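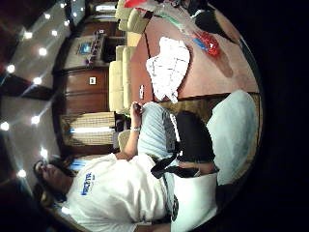 Remo Hollenstein thinks a cream sofa is a dare. He told me so over the phone, at some length, and then he asked how many cushions I was planning to keep on it, and I pretended the line was bad.

I've been writing about other people's living rooms for 15 years and I still can't settle the cushion question. Four on the seat looks generous until you want to sit down! Then they go on the floor, or behind somebody's back, or they travel around the room for a week (mine once spent most of January in the hallway). Remo's rule is two and a blanket. Lakshmi Gounder, whose apartment in Britham I'd happily move into tomorrow, keeps every one she's ever bought and just lets people dig.

What I will defend is the pale sofa with warm wood. Cream next to brown cabinets makes a room feel like late afternoon even at nine in the morning, and a dark floor keeps it all from floating away. Add a table in salmon pink and you've got me. I know, I know - pink furniture. But spread a big sheet of paper on it, drop a crinkly red bag at the other end, and it still looks cheerful, where a glass table would just look like a mess.

The cabinets are where I get bossy. Leave one shelf open for the small stuff, purples and pinks all in a row if that's what you like, and hang one little picture beside it. My own shelf cost me 66 dollars in brackets and a whole evening of bad language, and I'd do it again.

Bags, though, I haven't solved. They land on the sofa the minute anyone comes in, strap and all. Lakshmi has hooks by her door and says her guests walk right past them.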